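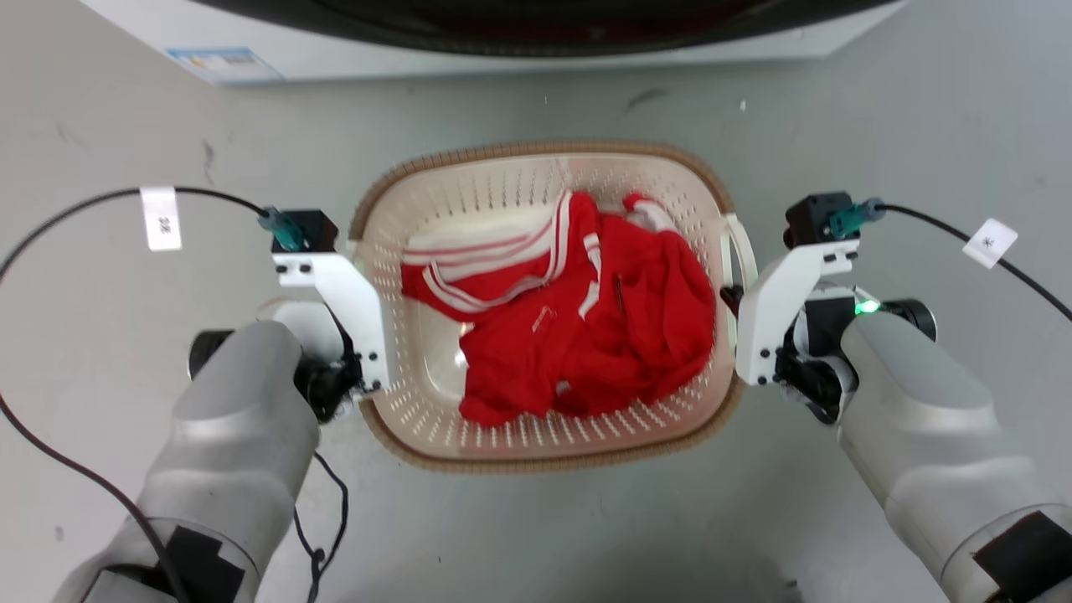
# Halvorsen Issues Revised Gripper Service Procedure for Two-Arm Laundry Cell

**Tadelcombe, February 8, 2026** - Halvorsen today released a revised setup and service procedure for the Wirneditz laundry-handling cell, a two-arm system that grips a household laundry basket by its rim. The procedure covers the gripper brackets, the motor housings mounted on them, the motor cables and the arm alignment check. It replaces the document issued with the cell at delivery and applies to all units now in operation.

The revision follows a review of service records kept at the Tadelcombe test site. Most unplanned stops in those records were traced to cable strain at the gripper motor connector or to a bracket that had shifted on its mounting screws. Faults in the arm joints were rare. The new procedure moves the connector and bracket checks to the front of the service sequence and shortens the joint inspection.

## Cable Routing

Each gripper motor is fed by a black cable that plugs into the motor housing through a teal connector. The cable must leave the connector in a wide, open loop to the outside of the arm. Technicians are instructed not to tie the loop down to the forearm housing. A tight loop transfers wrist motion directly to the connector pins, and the resulting fault is intermittent and hard to reproduce at standstill.

Each cable carries a white label tag. The tag must be legible and must match the entry in the cell log before power is applied. A cable with a missing tag is to be treated as unidentified and replaced, even if it passes a continuity test.

## Bracket and Screw Check

The white gripper brackets are held by small black screws. These are to be checked for movement every 100 operating hours and replaced as a set every 1000 hours. Screws that have been removed are not to be reused. After replacement, the bracket is closed on an empty basket rim and held for 5 minutes, then opened and inspected for shift at the wrist joint.

## Alignment Check

Alignment is verified with a basket on the floor, centered between the two arms. Both brackets are brought to the rim at opposite sides and closed. The basket must not rotate or slide when the second bracket makes contact. If it does, the arm that closed first is out of position and its zero point must be set again.

The check is run first with the basket empty and then with a single garment inside. On baskets with side handles, the bracket is placed next to the handle and not over it. Perforated plastic baskets flex more than solid ones, so the grip force setting is to be confirmed each time the basket type is changed.

## Floor Condition

The revised procedure adds a floor check. Scuff marks between the basket position and the appliance are to be recorded at each service visit. Marks alone do not require action. New marks in the direction of basket travel indicate that the lift height should be measured before the cell is returned to use.

## Availability

The procedure is available now to Wirneditz operators through the Halvorsen service portal. Printed copies will ship with replacement screw sets. Vistness, which handles field service for the cell, will apply the new sequence on all scheduled visits starting in May. Operators who carry out their own maintenance may adopt it immediately. The full overhaul interval remains unchanged at 2000 operating hours.

## About Halvorsen

Halvorsen builds and supports small robotic cells for laundry and textile handling. The company operates a test site and parts store in Tadelcombe.

Service inquiries should be sent through the portal, with the cell serial number and the hour counter reading.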